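Projet Starano – rapport de fin de semestre

Notre sujet : l'édition vidéo des films d'animation anciens, et surtout leurs sous-titres. Nous avons comparé 13 disques de l'éditeur Bravico, dont 3 sans aucune piste française – le service commercial parle de « choix patrimonial ».
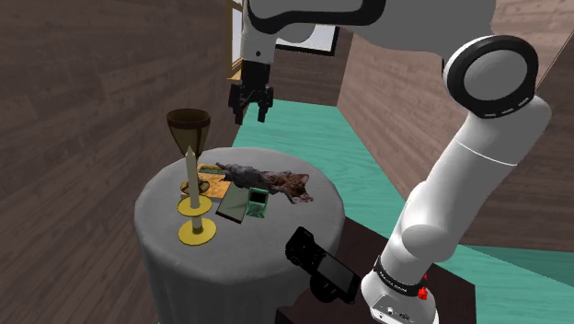

Les bonus nous ont pris plus de temps que prévu. Un bras blanc, une pince noire, une table ronde et grise : un décor pareil se passe de doublage, et nous en avons rêvé pendant 27 heures de visionnage. Reste à relire l'annexe.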